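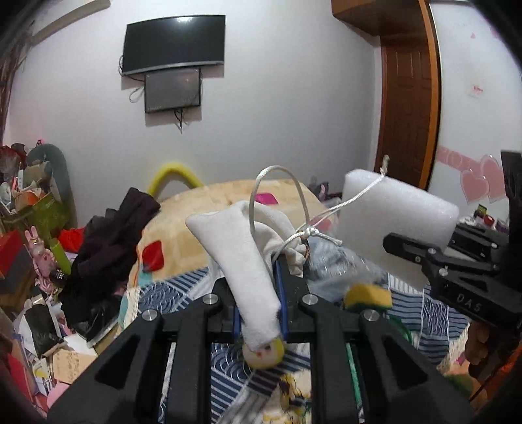
Fanni Csizmadia wrote:
Keep one thing per relative and let the rest go. I've said it in every thread on handmade gifts and I'll say it again here, because you all keep asking the question hoping for somebody else's answer.

Home | Forums | House & Family | Clutter | New posts | Log in

Handmade gifts: is there a statute of limitations?
390 views

mbognar
16/02/2020
Fanni, I hadn't even finished typing the question, you must have seen the title go up. For everyone else: my aunt in Jimemwood makes things. She has made things for as long as I have been alive. Crocheted covers for the toilet paper. A cushion in the shape of a trout. Little fleece dolls with yellow hair, on strings, which go on a tree in December and then go nowhere in particular for eleven months. My wife and I moved into a smaller place in January and I have now unpacked the same box twice and packed it again twice. How long do I have to keep a trout?
— Máté

fouad_s
Until she dies, and then forever, because she died.

skisley_emese
Fouad is joking but that was my mother's system. When we cleared her house in Skisley there was a whole closet of other people's knitting. None of it had been worn. Some of it still had the gift tag on, from people I had never heard of. I donated the lot in an afternoon and felt terrible until dinner.
Emese

Fanni Csizmadia
And after dinner?

skisley_emese
After dinner I was fine. It was a good dinner.

ztakacs
I'm going to disagree with the whole premise. I make things. Wooden things, mostly, and a few of you have received them. It takes me weeks to turn a decent bowl and I would like to think it isn't sitting in a bag in somebody's trunk waiting for the thrift store to open. You wouldn't throw out a letter from your aunt. Why would you throw out a cushion?
Zsolt

fouad_s
I throw out letters all the time. Most of them are from the gas company, but the principle holds.

mbognar
Zsolt, I still have your bowl. It has keys in it. A bowl is a thing you can put keys in. I have tried to think of something to put in the trout and all I've come up with is another, smaller trout.

Fanni Csizmadia
This is where I always lose people, but the gift was the giving. She had a nice winter sewing a fish. You had a nice moment unwrapping a fish. Everybody has had their money's worth. What's left over is fabric.

I will allow one exception, for ornaments. They pack flat or close to it, they come out once a year, and by the time you're sick of them it's time to put them away. My rule is one shoebox. If a new one comes in and the lid won't close, an old one goes out. I've had the same shoebox since college and the lid has been taped at one corner for most of that.

ztakacs
"What's left over is fabric" is the coldest sentence I've read on this forum, and I was here for the thread about the cat.

skisley_emese
Can I be practical for a second? Before you give anything away, check who shops at the place you're giving it to. I dropped a quilted tea cozy at the store on Mirklow Street and my cousin (who made it) bought it back. She thought it was a lovely piece of work and couldn't believe somebody would part with it. She gave it to me for my birthday. I now own it again and I can't ever get rid of it, so learn from that, please. Drive a town or two over.

fouad_s
Best post of the year and it's only February.

Serious answer from me, since I'm apparently capable of one. We paid $259 for a storage unit over the holidays while the floors were being done. Do you know what was in it, once the furniture came back out? Nine boxes of stuff we were too polite to get rid of. I stood there with the door up and thought, I am paying rent for my sister-in-law's macramé. It has a nicer unit than my first apartment. We kept the owl, because the kids are attached to the owl, and the rest went to a church sale where it was gone by noon. Somebody out there wanted it. I don't ask questions.

ztakacs
See, I'm fine with that one. It went to people who wanted it. What I can't stand is the garbage bag.

Fanni Csizmadia
I never said garbage bag. I said let it go. You supplied the bag yourself.

ztakacs
Fair.

I'd still ask the aunt, though. She may want some of it back. When Mrs. Ndlovu across the street stopped selling her felt animals she asked the neighbors if anybody had one of the early ones, as she hadn't kept any herself. Half the block went digging in their attics. I had a hedgehog. She was very happy to see it, and then she told me everything that was wrong with it.

mbognar
OK, I called my aunt. I read out a short speech I'd prepared about the smaller apartment and how much we've enjoyed everything. She let me get all the way to the end. Then she said she'd assumed we got rid of the trout years ago, and why on earth would we move with it, it was a practice piece.

She is, however, making us a pike.

skisley_emese
A pike is long. Have you measured the couch?

fouad_s
Put the keys in it.

Fanni Csizmadia
One thing per relative, Máté. When the pike comes in, the trout goes out. And the dolls go in the shoebox. You can borrow my tape.

mbognar
The trout is on the bed in the spare room. My wife says it can stay until the pike gets here and then we'll see which one she likes. I don't seem to have a vote.

3 shares | Reply | Report thread

Contact the moderators | Forum rules | Copyright © House & Family Boards | Back to top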